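Section 4: Setting the pressure sensor, and how far to believe it 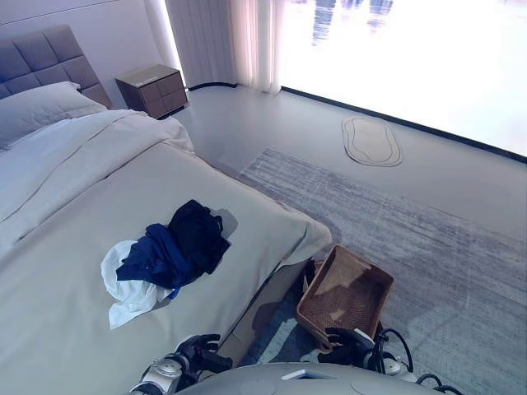 Print this page | E-mail this page

These notes go with the Stolstead home weather station, the one with the indoor display and the outdoor mast. They replace the maker's own pressure chapter, which Roland Greenwood and I gave up on after trying to follow it twice. The maker says the station "learns your local weather". I have had mine for three winters and have yet to catch it learning anything. It does measure air pressure quite well, once you have told it the right things.

You will need the display unit, a thin pen or a straightened paper clip, your height above sea level in metres, and a pressure reading from somewhere you have reason to trust. Do the mast and the rain gauge first (Sections 2 and 3).

Before you start

The pressure sensor is inside the indoor display. Many people spend an afternoon up a ladder moving the mast about in the hope of better pressure figures, and it makes no difference at all. Air pressure indoors and outdoors is the same for our purposes, unless you live in a sealed building with fans running.

CAUTION: Do not stand the display on a radiator shelf, on top of a fridge or in a window that gets the sun. The box claims it corrects for temperature. Leanne Sowerby moved hers from a sunny sill to a north wall and the daily wobble in her graph went away, so draw your own conclusions about the correction.

4.1 Finding your height

1. Look up your height above sea level on a printed contour map. Read the nearest contour and judge the rest by eye.

2. Add the height of the floor the display stands on. For an upstairs room, add three metres or so.

3. Write the figure down. You'll need it again every time the batteries are changed, whatever the leaflet says about memory.

NOTE: Phones will give you a height as well. Try it several times in the same chair before you rely on it. Kamala Namboodiri did this at Ekatville and got a different answer each time, one of them below the sea.

4.2 Entering the height

4. Hold MODE until the top line flashes. The leaflet says two seconds. Allow more.

5. Press MODE again until ALT appears. If you see ALM you have gone past it into the alarm clock, and must go round again.

6. Use the + and - buttons to set your height in metres. The units can be changed to feet with the small switch under the stand. Check that switch even if you have never touched it.

7. Press SET once. Do not hold it down. A long press clears the rainfall totals for the year, with no warning and no way back.

8. Wait for the top line to stop flashing.

4.3 Choosing absolute or relative pressure

The display can show two sorts of pressure. ABS is what the sensor feels where it stands. REL is the same reading worked back to sea level, and that's the one used on weather maps and in broadcasts. Nearly every letter I get about a "faulty" sensor comes from someone comparing ABS with the shipping forecast.

9. Press BARO until REL shows beside the figure.

10. Leave it there. The display goes back to ABS by itself if the batteries come out.

4.4 Matching it to a known reading

Pick a calm spell for this. When a front is going through, the pressure may change noticeably between the time your source was read and the time you press the button.

11. Get a sea-level reading from the nearest proper observing station, and note the time it was taken. Somebody else's garden station is not a good source. It was very likely set from a third person's garden station.

12. Hold BARO until the figure flashes, then step it up or down until it agrees. If the station gives 1017, enter 1017. Decimals can't be entered, though the display goes on to show one afterwards. I ignore it.

13. Press SET once, lightly, for the reason given in step 7.

14. Repeat the check a few days later, in different weather if you can. If you are within one hectopascal both times, stop fiddling.

NOTE: If the two checks disagree by several hectopascals in opposite directions, the height is probably fine and the sensor probably isn't. If they disagree by the same amount in the same direction, go back to step 11 and look at the time on your source. Summer time catches people out.

CAUTION: Readings below 928 on REL should be treated as a fault until proved otherwise. Such pressures are very rare in these islands. Sølve Sandberg's display once showed one on a fine July morning, with washing on the line and hardly a breath of wind. It was a flat battery.

4.5 The forecast symbols

I would sooner leave this part out, but people ask. The sun, cloud and rain symbols are worked out from whether the pressure has gone up or down lately. They take no account of wind direction, the cloud overhead or the season. The maker quotes a success rate on the box without saying what counted as a success, who was counting, or where. Until I see that in writing I'm treating it as decoration.

15. To set the starting symbol, hold HIST and choose the one that looks most like the weather outside.

16. Leave the station alone for at least 12 hours before taking any notice of the symbol. It has nothing to compare with before then.

17. To judge it for yourself, write down each evening what it shows, and the next evening what the weather did. Bradley Penrose kept this up through one autumn and compared the symbols with simply saying "same as today". The symbols came out behind by a small margin. One autumn in one garden is thin evidence, and I'd like to see more of it.

The storm warning, a flashing cloud with a beep, goes off when pressure drops by 4 hectopascals in a short time. How short, the leaflet doesn't say. Mine has beeped for plenty of ordinary wet afternoons and slept through one gale that took the felt off the shed. To silence it, press any button except SET.

4.6 The Anico add-on sensor

Some kits come with an extra Anico sensor that clips to the mast and sends its own pressure reading. It has no height setting of its own and takes the figure from the display. If you fit both, the display averages them without telling you which is which. My advice is to set up the indoor one alone, run it for a month, and fit the second only if you have a reason to.

Section 5 deals with the wind vane and how to find north.

Print this page | E-mail this page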